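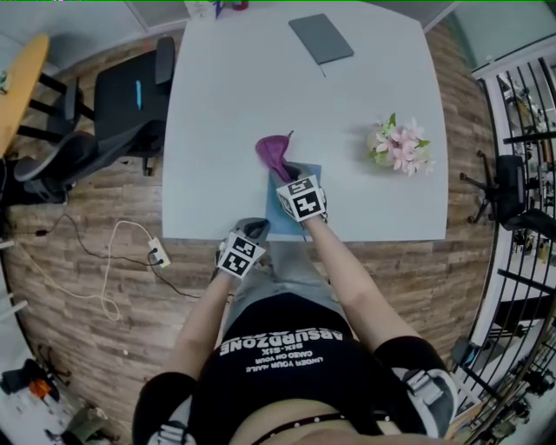

Notes from the Sewing Corner, October 2025

Hello again, dear stitchers, and thank you for all the kind letters about last month's tea cozies (the one shaped like a hen made my whole week!). A good many of you wrote to ask what I do with my leftover fabric, and I'm afraid the true answer for years was that I put it in a bag, and then I put that bag in a bigger bag. But this spring I finally got serious. I emptied the whole hall closet onto the guest bed, sorted it by color over the better part of a week, and started a scrap quilt that I've been calling Kenusska, after the lake cottage where my grandmother taught me to thread a needle.

It's a plain quilt, just little squares set side by side, and that is the beauty of it. I cut mine at two and a half inches, which finish at two inches once they're sewn, and the top took 2248 of them. Yes, I kept a tally on the back of an envelope! I had cut roughly 3732 by the time I made myself stop, so there is a shoebox left over that will probably turn into pillows.

A few things I picked up along the way, in case you'd like to make one too. Press your scraps before you cut them, even the small ones. I skipped this with the first batch and ended up with squares that were all leaning a bit, and I had to trim them down for doll clothes. Use a bit of spray starch on anything thin or stretchy, such as old shirting. And sew your squares in pairs first, one after another without cutting the thread, then snip them apart at the end while you watch something nice on television. I got through two whole seasons of a baking show that way.

For color, I didn't plan a thing except that no two neighbors could be the same print. I kept the darks in one pie tin and the lights in another and took one from each. When I got stuck with too many browns (my late aunt was very fond of brown), Tormod Engström over at Frerichs in Grerkport traded me a stack of yellow feedsack prints for them, and those yellows wake up the whole quilt. If you stop in, his remnant table is at the back by the buttons, and he'll let you dig as long as you like.

The batting is cotton, nice and flat, and I tied the layers with pearl cotton instead of quilting them. My shoulders thanked me. Tie every four inches or so and use a square knot, and please leave the tails a little longer than you think you should, as they do shrink back in the wash.

I'm working on the binding now, in a red stripe, and I hope to have it done in time for the spring show in March. If you have a scrap quilt of your own on the go, do write and tell me what's in it. I'd especially love to hear from anyone who has found a good use for corduroy, as I have a great deal of it and not one idea.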